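透明ボトル把持エラーに関するよくあるご質問

最終更新:7月
対象:Plastdale 卓上アーム(手首カメラ付き、平行グリッパー仕様)をご利用のお客様

7月に公開した「透明ボトル把持時の閉じ過ぎ・取り落としについて」のお知らせ以降、サポート窓口に寄せられたご質問をまとめました。ソフトウェアの更新がまだの方は、先に「使用を続けてもよいですか」の項をお読みください。

何が起きたのですか

透明な樹脂ボトルを横倒しの状態からつかむ動作で、グリッパーがボトルの位置を誤って判定する不具合が見つかりました。症状は二つあります。一つは、ボトルの手前で指が閉じ、何もつかまないまま持ち上げ動作に進むもの。もう一つは、つかんだ後に指が閉じ続け、ボトルを押しつぶすものです。後者では中身の水がこぼれ、天板が濡れた例が報告されています。

何件くらい発生していますか

当社が動作記録を受け取った取り落としと空つかみは、合わせて89件です。このうち14件で、指が設定値を超えて閉じていました。人がけがをしたという報告は受けていません。

どのような条件で起きますか

記録を確認したところ、次の条件が重なったときに集中していました。

・ボトルが透明で、横に寝ている
・天板が白または淡い色で、模様がある(大理石調など)
・天板に光沢があり、照明が映り込んでいる

ボトルが立っている場合や、天板がつや消しの単色の場合には、同じ症状は再現していません。

原因は何ですか

位置の判定には、手首カメラの画像から求めた輪郭を使っています。透明な胴体は天板の模様が透けて見えるため、輪郭が途中で切れます。旧版のソフトウェアは輪郭が切れると、はっきり見えている部分だけをボトル全体とみなしていました。首まわりに色の帯があるボトルでは、帯とキャップだけを小さな物体として扱い、胴体を無視することがありました。その結果、つかむ位置が首の側に寄ります。
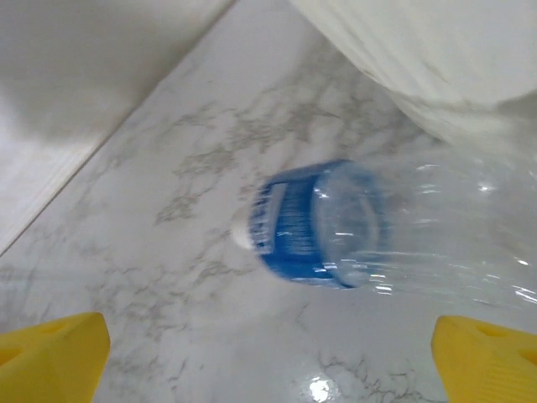

首の側は胴体より細いため、指の開き幅の計算も狂います。細い物体を想定して閉じる指が胴体の肩に当たると、斜面に沿ってボトルが逃げます。逃げずに挟まった場合は、想定の幅に達するまで閉じ続けます。押しつぶしはこの動きによるものです。

アームが動いている間は画像がぶれ、帯の境目もあいまいになります。旧版は停止を待たずに最後の1枚で判定していたため、ぶれの影響をそのまま受けていました。

力の制限は働かなかったのですか

働いていましたが、十分ではありませんでした。旧版では把持力の上限を、物体の種類が「不明」のときだけ低くしていました。帯とキャップを「小型の硬い物体」と判定した場合は通常の上限が使われ、薄い樹脂のボトルには強すぎる力になりました。設計時の見落としです。

更新では何が変わりますか

変更点は次のとおりです。

・把持の直前にアームを止め、静止した状態で撮り直す
・輪郭が閉じない場合は把持に進まず、「輪郭未確定」で停止する
・種類の判定にかかわらず、指が物体に触れた時点で力の上限を下げる
・指の間に物体がないまま閉じ切ったときは、持ち上げに進まない

停止して撮り直すため、1回の把持にかかる時間は以前より長くなります。この待ち時間を設定で省くことはできません。

更新後は必ずつかめるようになりますか

いいえ。更新の目的は、誤った位置で閉じる動作を防ぐことです。光の映り込みが強い天板では、「輪郭未確定」で止まる回数が増える場合があります。社内の確認では、大理石調の天板に横倒しの透明ボトルを置いて200回の把持を行い、20回が「輪郭未確定」で停止しました。押しつぶしは起きていません。

「輪郭未確定」で止まったらどうすればよいですか

アームは停止位置を保ちます。すぐに手を入れず、次の順で対応してください。

1. 操作画面で「保持」を選び、表示灯が点灯に変わったことを確認します。
2. 指の間に物がないか、横から目で確かめます。
3. ボトルの向きを変えるか、映り込みのない場所へ移します。
4. 手がアームの動作範囲の外にあることを確かめてから「再試行」を押します。

同じ場所で続けて止まるときは、照明の位置を見直してください。真上からの強い光を横に振るだけで解消した例があります。

ボトルがつぶれかけているときに、手で引き抜いてもよいですか

引き抜かないでください。指は電源を切っても開きません。非常停止を押したうえで、グリッパー側面の手動解放ねじを付属の工具で緩めてください。ねじを緩めると指が急に開くことがあるので、指と指の間に手を入れないでください。

水がこぼれた場合は

非常停止を押し、電源プラグを抜いてから拭き取ってください。水がグリッパーの根元に入った可能性があるときは、乾いたように見えても通電せず、サポート窓口に連絡してください。点検は無償です。点検中の代替機は、Brenoven の修理拠点から発送します。

使用を続けてもよいですか

更新前の機体では、透明な容器の把持を行わないでください。不透明な容器や箱の把持は続けてかまいません。更新前の機体で透明容器の作業をどうしても止められない場合は、事前に窓口へご相談ください。個別の設定をご案内します。

手首カメラのレンズを拭けば直りますか

レンズの汚れは判定を悪くしますが、今回の不具合とは別の問題です。清掃は通常の手入れとして行ってください。アルコールを含む布は、レンズの保護膜を傷めるため使えません。

指先のパッドを柔らかいものに替えれば、更新しなくてもよいですか

パッドの交換では防げません。Hrubý 型の軟質パッドを取り付けた機体でも、押しつぶしが記録されています。パッドを替えている場合は、更新後に指の原点合わせをやり直してください。手順は取扱説明書の「指の調整」にあります。

布やタオルが近くにあると影響しますか

作業範囲の上に布が垂れていると、ボトルの端が隠れて長さの判定が短くなることがあります。アームに巻き込むおそれもあるため、布は動作範囲の外に片付けてください。

不具合の記録はどのように送ればよいですか

操作画面の「記録」から「把持の履歴を書き出す」を選び、できたファイルを窓口のフォームに添付してください。履歴には手首カメラの画像が含まれます。室内の様子が写っている場合があるため、送信前に内容をご確認ください。送りたくない画像は一覧から外せます。

調査の責任者は誰ですか

安全品質担当の Lachlan Cowie が調査をまとめています。再現試験は Skirnthorpe の試験室で行いました。調査は終了しておらず、ガラス製の容器については試験を続けています。結果が出るまでは、更新後の機体でもガラス容器の把持はお控えください。

更新の適用方法

操作画面の「設定」「ソフトウェア」から「更新を確認」を選びます。更新中はアームを折りたたみ位置に戻し、電源を切らないでください。完了後、起動画面に「把持安全更新 適用済み」と表示されます。表示が出ない場合は、機体の製造番号を控えてサポート窓口までご連絡ください。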